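Pindo Two-Arm Helper, Three Months In: A Long Review From a Small Furniture Shop

by Usa Nuchit
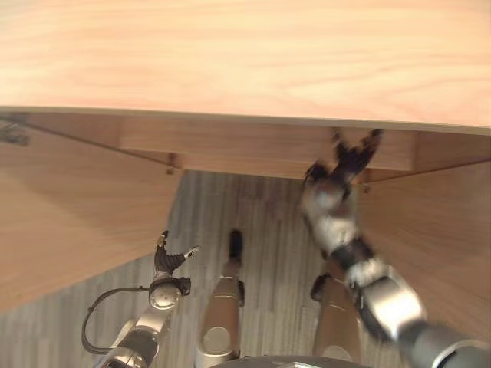
Why we went looking

I have been putting tables together for most of my working life, and if you've done any of it yourself you'll know that the top is the pleasant part. It's the underneath that gets you. You are down on your knees with your cheek against a side panel, feeling along the apron for a fastener you can't quite see, and by October my right shoulder had more or less given its notice. My business partner, Nipon Jaidee, had been reading up on walking robots for small workshops (he reads everything, bless him), and after a good deal of back and forth we signed up for the Pindo on Ladora's rental plan.

It comes with legs, two arms and proper jointed fingers, and it rents for 867 a month with support included. There was a setup fee of 2000 on top of that, which made me swallow hard, and I'll come back to it.

Getting started

Ladora sent Amnuay Wongsuwan to us for the first 2 days, and I can't say enough nice things about him. He was patient with my questions, he drank our terrible coffee, and he stayed late to help us teach it our plain side table, the one with the broad panels and the apron tucked up under the top. You teach it by guiding the arms through the job a few times and then correcting it from a tablet. I'm not a computer person at all and I had the hang of it before lunch on the second day!

What it does well

Reaching under things, first and foremost. It walks right up to the table, gets a hand to the underside of the apron and feels its way along the board in places where I'd be contorting myself. We use it mostly for holding pieces steady while one of us drives the fasteners, and for giving each finished frame a push and a tug before it goes out. I love that last job best of all. I used to skimp on it at the end of a long afternoon, and the Pindo doesn't seem to mind the fiftieth table any more than the first.

The balance is better than I expected too. Our floor is hard and smooth, and it keeps its feet planted nicely while it works.

What I'd change

The arms can be quick, quicker than I like when my own fingers are nearby, so we turned the speed setting down on the first morning and have left it there. I wish it came that way out of the box. I also fuss over the cable on the arm, which loops out farther than I'd choose in a shop with as many corners as ours. Ladora says it needs the slack for the wrist to turn, and I suppose they know.

Small screws are still my department. It can pick them up, but it takes so long about it that I end up doing it myself, muttering.

And then that setup fee. It buys you the training days and a spare set of fingertips, and we have used both, but for a shop of 3 people it's a lot to hand over before the first table is built. If they'd spread it over the year I'd have very little to grumble about.

Would I rent it again?

Yes, and we've just renewed. We did look at the Jevov before we signed, which costs less and sits on a fixed stand, and if all your work comes to one bench it might suit you perfectly well. Ours is scattered all over the floor, so the legs settled it for us.

Four stars out of five from me. Nipon says four and a half, but he doesn't pay the invoices.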